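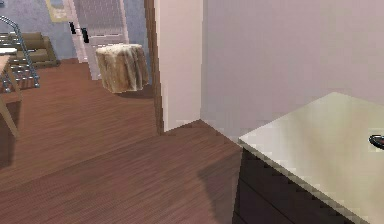 Le seuil entre la pièce au plan de travail crème et la pièce voisine.

Essais & matériel > Contrôle aux frontières > Tests de dépistage

Le Markness se présente comme un coffret de dépistage de stupéfiants « pour petites équipes ». Comprenez : pour les postes où le chien renifleur est partagé avec trois autres ports et prend ses congés en même temps que tout le monde. Je l'ai gardé tout le mois de mai, avec l'aide de Kavinda Siriwardena, ancien agent des douanes et homme peu porté sur les compliments.

Dans la mallette, 32 ampoules réactives, des gants taille unique (celle de quelqu'un d'autre), un nuancier plastifié et un lecteur portatif. Le mode d'emploi compte 21 pages, dont une bonne moitié vous rappelle que le fabricant n'est responsable de rien.

Le principe est connu : on prélève, on casse l'ampoule, on agite, on compare la couleur. Sur ce point le Markness se tient bien. Avec nos échantillons factices, la réponse tombe en moins d'une minute et le nuancier reste lisible sous un néon fatigué. Sous la lampe orange d'un parking de ferry, c'est autre chose - le violet et le brun y deviennent très bons amis. Siriwardena a tranché au briquet, ce que la notice déconseille en gras.

Le lecteur, lui, agace. Il met une éternité à démarrer, réclame la date à chaque changement de pile et émet un bip triomphal qu'on ne peut pas couper. Pour la discrétion devant une file de voyageurs, on repassera. Le Flistcombe, son concurrent direct, se contente d'un voyant et s'en porte très bien.

Reste le prix : 74 euros la recharge, introuvable ailleurs que chez Weerasinghe, qui livre quand il y pense. Rezaul Haque, qui forme des agents portuaires, préfère commander deux coffrets d'avance et ranger le second sous clé.

Rappel utile, un test coloré ne vaut pas une analyse de laboratoire, et un sachet de lessive peut vous gâcher l'après-midi.

Les plus : ampoules solides, bon nuancier, mallette qui ferme vraiment.
Les moins : le bip, les gants, les recharges.

Note : correct de jour. La nuit, emportez une vraie lampe.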